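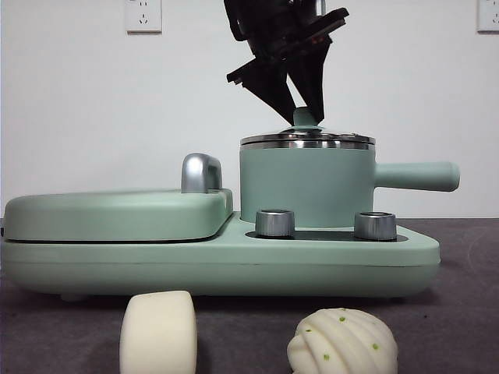
Gripper at the lid knob, breakfast station task, two buns on the table in front.

Ticket: lid pick fails on small saucepan
Project: Ondodari kitchen chores
Site: Jullalcombe bench
Status: open, partial fix

Problem
The arm has to take the lid off the saucepan, set it down, put the buns in and put the lid back. Out of 40 runs on the old settings, 27 got through the lid lift. Most of the rest lost the knob on the way up. The knob is small and rounded, and the fingertips slide off if they close too high on it.

Steps tried
1. Raised grip force. No real change, and the pan shifted on its platform twice. Put it back.
2. Checked the camera calibration. Fine.
3. Suspected the steel lid. It reflects the wall and the gripper, and the depth reading over it is noisy. Masked the lid and took the height from the green knob only. Better.
4. Lowered the close point by 2 mm. Better again.

Second set of 40 runs is queued with steps 3 and 4 together. Will post the count when it finishes.

Still open
Putting the lid back is worse than taking it off. It lands tilted and the arm reports success anyway. Kulkarni build has a seating check, Binda build does not — please confirm which one we are meant to be on.

The pleated bun has not been tried yet. Plain one first.

Note for whoever answers the "is it ready for homes" question from the June call: no. A person does this lid without looking. We need a fixed pan position and someone standing by the stop button. Knobs on the front panel are out of scope for this ticget — open a separate one.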